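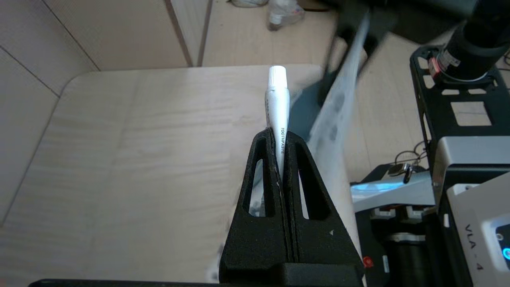 Pastunau trial finds two arms handle soft packages better when one is left to watch

Researchers at the Pastunau laboratory have reported early results from a study of how robots pick up soft, easily squashed household goods. The work compares two ways of teaching a two-armed machine to lift, turn and pass on items such as tubes, pouches and wrapped soap. According to the project team, a method that teaches the robot when to hold one arm back gave steadier results than a method in which both arms were taught to keep busy at all times.

The study is part of the Stindaneo project, a research program on the handling of everyday goods in homes, pharmacies and small shops. Canetti, the engineering group responsible for the gripping hardware, and the Doherty centre, which supplied the training method, are partners in the work.

Soft packages have long been awkward for machines. A rigid box keeps its shape when it is gripped, and its position can be worked out from its edges. A tube of toothpaste behaves differently. Its flat crimped end is thin and stiff, its middle gives way under light pressure, and its cap is round and hard. A grip that suits one part of the package may crush, bend or drop another. The contents also shift when the tube is tipped, so its balance changes while it is being moved.

For that reason the toothpaste tube was chosen as the main test item. The team settled on a grip at the crimped end, with the fingers closing across the flat seam and the cap pointing away from the hand. In this position the softest part of the tube carries little of the load. The grip also leaves most of the package free, so that a second arm can take it or a person can reach for it.

The robot learns the task from demonstrations. An operator guides the arms by hand through a full movement, from the first approach to the release, and the views from cameras on the arms are recorded together with the position of each joint. A learning program is then trained to produce similar movements from the camera views alone. No measurements of the package are entered beforehand, and no marks are placed on it.

In the first method, the program was trained on demonstrations in which both arms moved throughout. While one arm lifted the item, the other was already travelling to the place where it would be needed. This is the usual practice in such work, and it saves time. It also means that the second arm often passes close behind the item being held, throwing shadows on the table and blocking part of the view.

In the second method, which the team calls the waiting method, operators were asked to keep the second arm still until the first had a settled grip. The program was also given one further signal to learn: a simple estimate of whether the item was likely to slip. The second arm was released only when that estimate fell below a set level. Where it stayed high, the first arm was to set the item down and try again.

Each method was trained on 60 demonstrations and tested on the same goods, under the same lighting and from the same starting positions. The team reports that the waiting method led to fewer drops and fewer bent packages, with the clearest gain seen in the passing of an item from one arm to the other. Most of the failures that remained took place at the first touch, when a tube lying flat was pushed along the table before the fingers could close on its end.

The price was speed. With the waiting method, a complete handover took more than 2 seconds longer than with both arms in motion. The team considers this acceptable for work alongside people, where a slower and more predictable machine may be preferred. It would be less suitable for a packing line, and the report makes no claim for use in that setting.

A further finding concerned the shape of the fingers. Canetti provided tapered fingers with a long opening through the face of each one. The openings were first meant only to save weight. During the trials, the team found that they also allowed the camera to see a little of the surface behind the fingers, and that the program made use of this when judging how far the hand was from the table. When the openings were covered with dark tape, the robot was more likely to stop too high and close on nothing. The effect was small but appeared under both methods.

The report notes several limits. The tests were carried out on one type of table, and a change of table colour was not attempted. All tubes were full or nearly full; a partly used tube, folded or rolled at the end, gives the fingers a different shape to hold and was left for later work. The slip estimate was also trained on a narrow group of goods, and the team advises against applying it to glass or to open containers without further testing.

There is also the question of how much of the improvement comes from the waiting itself and how much from the slip estimate. The two were introduced together, and the present results do not separate them. A shorter set of trials, in which each is used without the other, was begun in February. Early signs are that the pause accounts for a good part of the gain with stiff items, while the slip estimate matters more with soft ones – though the team describes this as a first reading that may change as more trials are completed.

The Doherty centre intends to rewrite the training program so that the length of the pause can be learned as well. At present the level at which the second arm is released is set by hand and is the same for every item. A level that varies with the package might recover some of the lost time, particularly for goods that are easy to hold. The centre also plans to examine whether demonstrations from several operators can be combined, as individual operators differ in how long they wait before moving the second arm.

The next stage of the Stindaneo project will extend the tests to a shelf, where the robot must take a tube from among other packages and place it upright in a tray. Reaching into a shelf leaves less room for the second arm and limits the directions from which the crimped end can be gripped. Canetti is preparing a narrower pair of fingers for this stage, with the openings kept in their present form.

The Pastunau laboratory expects to release the recorded demonstrations from the table trials to other research groups once they have been checked. Notes on the finger design and the settings used for the slip estimate will be included with them.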